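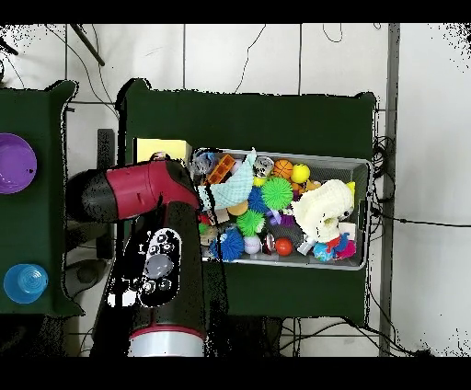
*The toy bin, gray, full of toys.*

I have been trying to get rid of things since May, and I would like to report on my progress, which is poor.

It began when my landlord, Settimio Guerra, raised the rent by 257 dollars and suggested in the same email that I might be happier somewhere smaller. I took this personally for a week and then went to look at somewhere smaller. The place was on Hadar Street, over a shop that sells vacuum cleaner parts. It had one closet. I opened it hoping it might lead to another closet.

So I came home and started with the books, on the theory that I'd already read them. I hadn't. I own three histories of the herring trade and have finished none. I put them in the giveaway box, took one out to check whether it was any good, and lost the evening. It's pretty good. The Dutch come out of it badly.

The kitchen went better. I parted with a fondue set, a bread machine missing its paddle, and a Mustonen coffee grinder that sounded like a truck full of gravel changing its mind. I kept the second colander. People who say you need only one colander have never made pasta and washed grapes on the same night.

Then the paperwork. I had every electric bill from the apartment in Stodlow, where I haven't lived for eleven years, in order, in a folder labeled IMPORTANT. I also found a warranty for a Jurkora humidifier. The humidifier itself went out with the trash two moves ago, but I am still covered if anything happens to it.

My friend Marjatta Kallio came over to be ruthless on my behalf. She has moved countries twice with what she could carry, and she held up each object and waited. It's a terrible method. You hear yourself say "that's the good string" out loud to another adult. She left with the waffle iron, two lamps and the herring book I was in the middle of.

Selling things online brought in 393 dollars, most of it from a bicycle I liked. The rest was small stuff and a lot of messages. One man asked if I would hold a side table until he had talked to his wife. That was June. I assume it's a long talk – I've started putting my coffee on the table again.

I didn't take the place on Hadar Street. Settimio and I met in the middle on the rent, and the closets here are now about half empty, so naturally I've been looking at fondue sets. The one I gave away had the good forks.

Next up is the basement storage unit. I went down with a flashlight and saw a box marked CABLES, and behind it another box marked MORE CABLES, and I came back upstairs and had lunch.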